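The Drawer Where Batteries Go to Retire

Every household has one. Ours is the second drawer down, between the cutlery and the takeaway menus, and until this spring it held a bicycle pump adaptor, three keys to a house we sold, and enough loose batteries to start a small museum. Some were new. Some had been dead since the old wireless. They all rolled to the back together whenever the drawer was opened, which made telling them apart a sort of parlour game.

I gave up a wet afternoon on 21st March to put it right, and what follows is what I learned, some of it twice.

Clear a surface first

Empty the whole drawer at once. If you do it by the handful you will get bored at the third handful and put everything back. Use a table with decent light over it and wipe it down before you begin. Dark tops are good for finding small springs and screws and merciless about everything else. Huia Bright, whose kitchen I have always envied, says she never knew how many hairs her household shed until she bought a dark table. 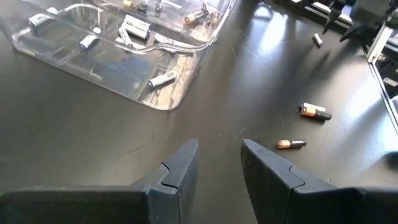 A dark top shows every scratch and stray hair, so wipe before you sort.

For the wiping, a barely damp microfibre cloth and then a dry one. Furniture polish leaves a film, and the film holds the next lot of fluff. If you are left with streaks, you used too much water. If you are left with scratches, welcome to owning a table.

Sorting the living from the dead

You will have heard of the drop test, where an alkaline battery is let fall a short way on to a hard surface and a flat one is supposed to bounce higher. It works up to a point. It will tell you that a battery has been used, but it's poor at telling you how much is left, and it annoys whoever is in the room below. A cheap tester costs less than a packet of decent AAs and settles arguments.

Anything crusty goes straight out of the running. Wear gloves. The white fluff on an old alkaline is caustic and no friend to fingers or varnish. If it has got into a torch or a remote control, take the battery out, dab the contacts with a cotton bud dipped in white vinegar, wipe with a barely damp bud and let the thing dry overnight. I rescued a kitchen timer this way and was unbearable about it until bedtime.

Don't mix old and new in the same gadget. The fresh one does all the work and the tired one leaks in protest, rather like certain offices I have known.

Where to keep them

The fridge is a myth that refuses to die. Modern alkalines are happy in a cupboard at room temperature, and a fridge gives them damp. Keep them away from the boiler and the sunny windowsill and leave them in their packet until wanted. Once the packet is open, they want a tub of their own, with no coins or paper clips in it.

I am a convert to clear tubs. I used to favour biscuit tins, on grounds of beauty, but you can't see into a tin, and a metal box is a silly place for loose batteries in any case. Buy one tub a size bigger than you think you need. Guangming Qiu, who has run the ironmonger's in Altville for longer than I have had a mortgage, tells me people always come back for the bigger one, usually the same week, and usually cross.

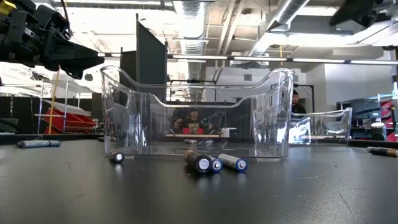
Can I keep different sizes of battery in the same tub?
You can, so long as they are all fresh and the ends aren't knocking together. Stand them upright or lay them side by side facing the same way, and put a bit of tape over the terminals of any nine-volt, as both its contacts are on the same end and it is the one most likely to cause trouble. Keep button cells out altogether, in their child-proof packet, somewhere high and preferably locked.

Getting rid of the dead ones

Not in the kitchen bin, please. Bigger shops that sell batteries often have a collection box near the door, and so does the tip. I keep the dead ones in an old plastic ice cream tub marked DEAD in large letters, having once put the wrong lot in the smoke alarm and spent a night up a stepladder. Empty it often. A full tub by the back door becomes a doorstop, and by June you won't notice it.

Rechargeables and anything from a phone or drill should have their ends taped before they go. If one is swollen, leave it alone, keep it away from anything that burns and ring the council for advice.

The three keys are still in the drawer.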